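Kamrul Kumarasinghe has spent most of his working life thinking about bags. Soft ones, mostly, the white plastic mailers that carry half the country's socks. He runs the packing benches at Balulis, and when I asked what the job came down to he looked at me with some pity.

"A box knows what it is," he said. "A bag is whatever the last person did to it."

He likes a green bench. He has worked on gray ones and on a white one at Closthorpe, where he says he lost a white mailer on the white top for most of a Saturday. White on green you can find.

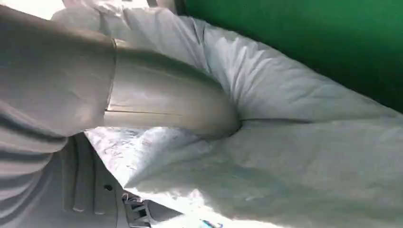
Air is his other subject. A mailer sealed in a hurry holds a good lungful of it, and a puffy bag rocks on the scale and won't lie flat for its label. Kumarasinghe's cure is the heel of the hand, pressed from the closed end toward the flap before sealing. "You are burping it," he said, and then asked me to find a better word. I haven't.

The weighing stand gets more respect than most of the staff. It has a flat black platform with a tall column behind it and a ruler printed on the label, and the label says in Chinese that the waybill goes face up. He can't read Chinese. He had it translated in his first week and was a little let down, having hoped for something less obvious. 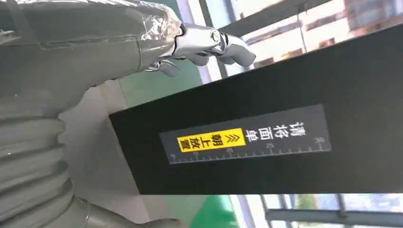 Khondokar disagrees about the obvious part, and told me that face up is the one rule people break daily, usually while explaining that they never do. A parcel with its waybill underneath gets picked up, turned over and put down again, and by then the numbers have wandered.

Numbers matter to Kumarasinghe. His favorite story concerns a bag that weighed 975 grams at his bench and 1031 at the depot, with a price break at 1000 in between. He blames a corner hanging on something. "Bags lean on things," he said. "They are like teenagers." 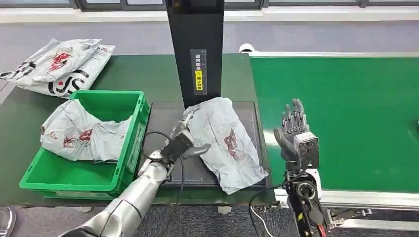 A mailer on the scale, with another in the green crate.

The crates are a sore point. He wants the bags standing up in them, flaps one way. What he gets is a bunch stuffed in from above. At Bakis, he told me, they once ordered 200 dividers to fix this, and people put their lunches between them.

I asked whether he is tidy at home. He said he owns one drawer he would rather not discuss, and that most of it is bags.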